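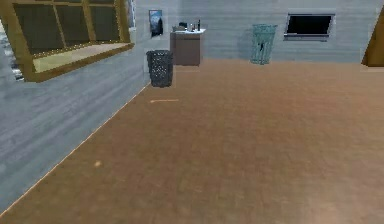
Floor and side window, as drawn up on the computer

From: Signe Skjelbred
To: Fillholm hall list
Subject: Re: Floor oil or varnish?

Hello all,

Thank you so much for the kind replies, and sorry I've been slow to answer, July rather ran away with me (visitors, and then the strawberries all came at once!).

Lunde wrote:
> We oiled ours 11 years ago and have never looked back. You do have
> to go over it again every so often, but you can patch a worn bit
> without sanding the whole lot. Varnish looks lovely until someone
> drags a piano across it. How big is your room?

It's 50 square metres, so I'm told 2 coats will want a fair bit of oil, and the quote I've had for materials comes to 300 pounds. That seemed steep to me, but I haven't bought floor oil since we did my mother's kitchen, and I dare say everything has gone up. Your point about the piano made me laugh, as ours gets moved for every single dance evening and always by the people least suited to it.

I do like the warm brown planks in the drawing and would be sorry to end up with anything too orange. Has anyone tried a tinted oil over old boards? And how long did you keep people off it afterwards? The folk dancers are already asking when they can come back, bless them.

Lunde, if you still have the name of the oil you used, I'd be very glad of it.

Warmest wishes,
Signe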